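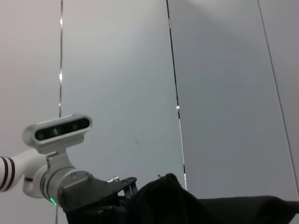 Hortensia Cabrera replied that the wall panels in the Howells room had been reported once before, under ticket 1787, and asked whether the same fault had returned or a new one had appeared.

Ticket reopened. Status: in progress.
Location: Howells room, rear wall
Category: Fixtures and finishes
Priority: 2

Reported fault: The pale grey panels rattle when the corridor door is closed. The noise is most noticeable before 16:00, while the ventilation is running at its higher setting.

Action 1. The joints between the panels were pressed by hand along their full height. Movement was found at the lower corner nearest the door. The remaining joints were firm.

Action 2. The fixing clip at that corner was removed and found to be bent. A replacement was requested from Raritz. The supplier advised that the part is now stocked by Feltitz, and the order was transferred accordingly.

Action 3. A felt pad of 5 mm was fitted behind the corner as a temporary measure. The door was closed several times and the rattle was much reduced, although a faint noise remains.

Users of the room are asked not to lean boards or other heavy items against the panels until the clip has been replaced.

Outstanding: delivery of the clip, expected in February. Assigned to Anselmo Cusi.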